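The Night Ferry to Rimov

The best thing about the night ferry to Rimov is that it leaves late. It always leaves late! The timetable says ten, and at ten the crew are still eating soup, and the whole line of us stands on the quay at Noltau with our bags between our feet, happy as anything, smelling the tar and the onions.

I was nineteen that August and I had never been on a boat bigger than a rowboat. My aunt had given me a sandwich, a wool hat (in August!) and the address of a piano tuner called Gudrun Petersen, who had written to say she would take me on for the winter if I could tell a fifth from a fourth and didn't mind stairs. I could, and I didn't. I had practiced on the church piano until the pastor hid the key.

We got on at twenty to eleven. I ran straight up to the top deck, and oh, the lights of Noltau going small behind us, and the engine coming up through the soles of my shoes! It hummed on a low B flat. I checked it against my fork, crouching down behind a lifeboat so the other passengers wouldn't think I was odd.

"It goes up to a B past the lighthouse," said a voice. "When they open her up."

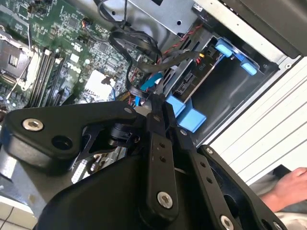

The voice belonged to a woman in a yellow raincoat, sitting on a coil of rope with a cello case across her knees. Her name was Afia Mensah and she had taken the night ferry 206 times. She kept a tally inside the lid of the case in pencil, and she showed me, tilting it toward the deck lamp. All those little gates of five, marching along the velvet edge. I thought it was the most wonderful thing I had ever seen.

"And is it always a B?" I asked.

"Wait," she said.

So we waited. She gave me half an apple and I gave her half my sandwich, and she told me about Seidel, where she'd grown up, a town with one street and a brass band of 60 people, which meant that on band nights there was hardly anyone left to listen. She'd learned the cello because it was the only thing in the band room without a name taped to it. She told me about playing weddings on Rimov for people who paid in smoked fish. She told me how the hall at Naver once burst a pipe in the middle of the slow movement, and they all lifted their feet onto the rungs of their chairs and kept going.

Then the lighthouse came by, so close I could see the keeper's washing on the line, and down below something changed. The hum slid. It climbed like someone going up on tiptoe, and I grabbed my fork and knocked it on my knee and listened, and it wasn't a B at all, it was a hair under. Flat by the width of a thread.

"It's flat!" I shouted. I couldn't help it. Half the deck turned around.

Afia Mensah put down her apple. She unlatched the case, took out the cello right there in the wind, and played one long note against the engine. You could hear the two of them rub together, a slow wow, wow, wow, going out over the water.

"Well, I'll be," she said. "All these years I've been calling that a B."

She laughed so hard she had to hold on to the rail. Then she turned the peg down a touch, and the wobble slowed, and slowed, and stopped, and there was just one sound, huge and brown and steady, the boat and the cello together. A man came out of the saloon with his napkin still tucked in his collar and stood there listening. Two children lay down flat on the deck and put their ears to the boards.

She played until the wind got too cold for her fingers. I lent her my wool hat.

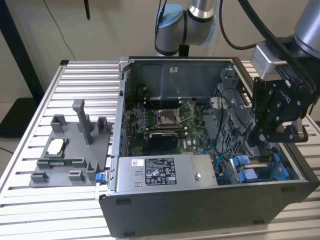 Gudrun Petersen, when I told her all this in her kitchen at seven the next morning, said that it was the old engine's fault, that it had been sinking for years, and that she had written to the ferry company about it more than once. She said a person who would shout at a whole deck about a hair of pitch would probably do. Then she asked whether I had eaten, and cut the bread before I could answer.

There were eighty-eight stairs up to the first piano. I was still humming when we got to the top, and she told me, quite kindly, to stop, and handed me the lever.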